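# Keeping a wooden workbench usable

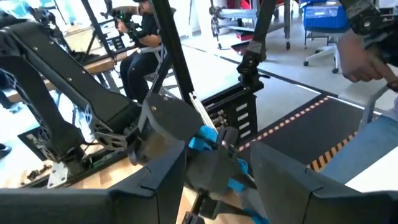

I've had a light wood bench for three years now, and most of what I know about looking after one came from doing it wrong first. My biggest weakness is screws. You take something apart, you put the screws down "just for a second," and there they stay, like that little pile of dark screws or hardware lying on the wood beside the metal plate with the holes in it. Dark screws on pale wood are easy to spot, at least! Drop them on a dark floor and good luck. These days I keep a jar lid at each end of the bench and the screws go straight in.

**Get the cables off the top.** Thin ones are the worst for catching on your sleeve (ask me about the coffee). I run mine along the back edge and hold them with hook-and-loop strips, with a bit of slack left so I can still shift things over when I need the room.

**Oil it lightly.** My neighbor Ezequiel Cantero swears by two thin coats, wiped off after fifteen minutes, and I've come around to his way. One thick coat stays tacky forever and every bit of sawdust in the county sticks to it. Lay the oily rags out flat outside to dry, never balled up in the trash, they can catch fire all by themselves.

**Sand the small dings, leave the rest.** A damp cloth and a warm iron will lift a shallow dent pretty well. Keep the iron moving! Deep gouges I just live with.

**Sweep before you wipe.** Metal bits under a wet rag scratch like crazy. I use an old paintbrush first, then the rag, and I go over the corners again with a magnet wrapped in a sandwich bag. Turn the bag inside out over the trash and the filings drop right off.

I'm redoing the finish in October, so I'll add a note about drying times once I've tried it in the cold garage.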